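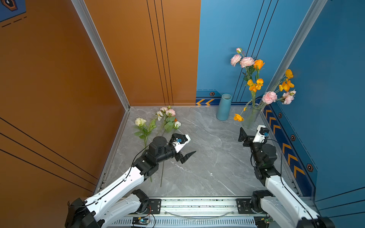
Week 4 handout: Conditioning cut flowers

Welcome back, everyone, and thank you for the lovely questions after last week's session on stems and foliage. I promised to write up the part on conditioning properly, so let's take our time over it.

Conditioning simply means giving flowers a good long drink before you arrange them. A cut stem has lost its roots, but it goes on pulling up water through the same narrow tubes it always used, and our whole job is to keep those tubes open. Air bubbles block them, and so do bacteria – which is why I go on (and on!) about clean buckets.

The basic routine

Strip every leaf that would sit below the water line. Cut the stem on a slant with a sharp knife, taking off a good inch, and get it into water right away. Leave the bucket somewhere cool and dim, overnight if you possibly can.

If you are mixing your own flower food, please measure it. For the Prukero powder we keep in the supply closet, one packet goes into 1000 ml of water. Half a bucket at 500 ml wants half a packet, and the rest can be folded over and clipped shut for next time.

Stems that need something different

Tulips keep growing after they are cut and will bend toward the light, so wrap them snugly in paper while they drink. Daffodils give off a sap that is hard on other flowers, and they should have a bucket to themselves for several hours. Don't cut them again afterward or the sap starts up once more. Woody stems such as lilac like a deep slit up the middle. Older books tell you to smash the ends with a hammer, and I used to do it myself, but crushed tissue rots quickly and clouds the water.

Reading for next week

Babalola, chapter on water uptake, up to page 55. The table on page 152 is well worth a look too, especially if you plan to grow your own for the September show at Rusonley Hall. Please bring a knife, a towel and one bunch of anything you like.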